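Equipment news: the Losoleo two-arm bench kit

Members who asked in October for a report on the Losoleo bench kit will be glad to know that the review is now complete. The kit is supplied by Endavari and is offered to teaching laboratories and small workshops that wish to practise two-handed handling tasks. It comprises two arms with grippers, a work table, a braced surround with dark curtains, and the control software. The review was led by Žofie Halás of the Brabec training centre.

The trial task was table clearing, with a tray, a small bowl and light pieces of different shapes set out between the arms. 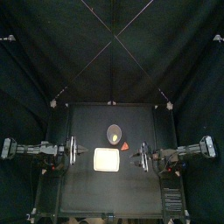 Assembly took two members of staff 20 hours, including the tensioning of the cross cables, and the written instructions were found to be clear. The curtains proved their worth in a room with large windows, as changes in daylight had little effect on the results. The reviewers recorded 866 attempts in all. Performance was steady with rigid items and less so with shallow ones, where the fingers must approach close to the table.

Endavari provides a set of practice objects with the kit, and further sets may be ordered separately. The reviewers advise buyers to begin with one or two items and to add others once the operator is at ease with both arms.

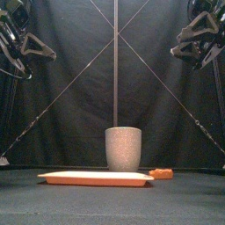
Support was prompt. Questions sent before noon were answered the same day, and a replacement cable reached the centre without charge. The software manual is less satisfactory - the chapter on calibration assumes knowledge that many new users will not have - and Endavari has undertaken to revise it.

The kit carries a warranty of 24 months. Hire is available through the Ulow equipment scheme at 4000 euros per term, with delivery and a half-day of training included. Requests should be sent to the scheme office, stating the floor space available and the preferred term.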